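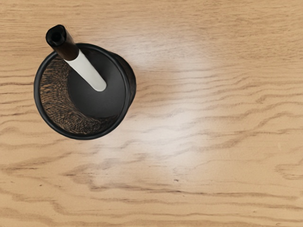
Can you get a receipt if you bought a charity gift card but somebody else picks where the money goes?

The receipt goes to whoever paid, dated the day of purchase. The person redeeming the card gets nothing for taxes. At least that's how the Mestow fund does it, and the two others I've used.

Print this thread | E-mail this thread

quillback7
ok thanks, that was quick. Follow up then. Bought 15 of the Mestow cards for my team last July, $20 each so $300 total. Got one receipt for the lot. Now three people say they never redeemed theirs. Does the money just sit there??

tarn_and_co
Sits there until it expires. Then it goes to their general fund. Check the back of the confirmation e-mail, small print. Well not the back, the bottom.

quillback7
Found it. "Unredeemed balances will be directed at the discretion of the fund." No date tho. Sent them a message, no reply yet.

hobnail
This is why I stopped giving these. You're asking a coworker to make an account, hand over an e-mail address, scroll a huge list of nonprofits, all to move twenty bucks. Half don't bother. Just give to the food pantry in their name and hand them a card. Paper one.

pemmican_
Disagree. My sister in law would be furious if I picked for her. She has her own causes, I have mine, we do NOT overlap. Letting her choose is the whole gift.

hobnail
Then give her cash and let her donate it. Same thing, she gets the receipt.

pemmican_
She'd spend it on the kids. So would I.
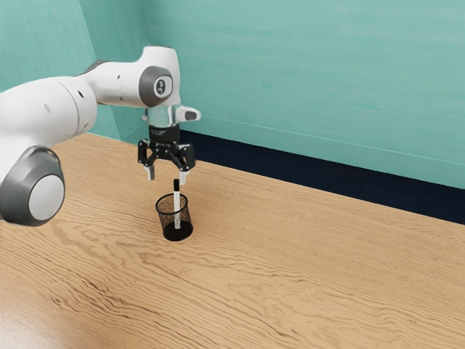
Anyway the account thing isn't true everywhere. Bresitz lets you redeem with only the code, no login, no mailing list. Shorter list of charities, mostly local stuff, but you're done in two minutes. Did it on my phone in a parking lot.

tarn_and_co
Bresitz takes a cut though. Mestow doesnt, or says it doesn't. Card processing fee comes off the top either way unless you tick the box to cover it.

quillback7
I ticked the box. Got charged for it on all 15 seperately. Annoying but whatever.

sedgewren22
I do the books for a small nonprofit (animal rescue in Duman) so the other side of it. We love these cards. Got 4,000 last winter through them, a lot from people who had never heard of us. But we don't get the names. Can't send a thank you, can't ask again. So if you redeem one, please click the "share my info" thing. It's off by default.

hobnail
And then get mail from you forever.

sedgewren22
One newsletter a year. It has dogs in it.

hobnail
ok fine, one newsletter is fair. Still think a direct gift is better for the charity.

sedgewren22
For us yes, if you were going to give anyway. Most of these people weren't.

quillback7
Update 20/10/2026. Mestow wrote back. They can resend the three codes if I ask, good for another year, or I can point the leftover at one charity myself. Resending. If they still don't use them I'm picking Ullari Literacy and not telling anyone.

tarn_and_co
Get the new expiry in writing.

quillback7
Asked. Waiting.

14 comments | 6 shares

Recent in Giving & Gifts
Matching gifts, does my employer have to tell me the cutoff
Donating a car that doesn't run
Memorial donations instead of flowers, how to word it
Monthly giving, how do I cancel
Anyone used the Bresitz gift registry?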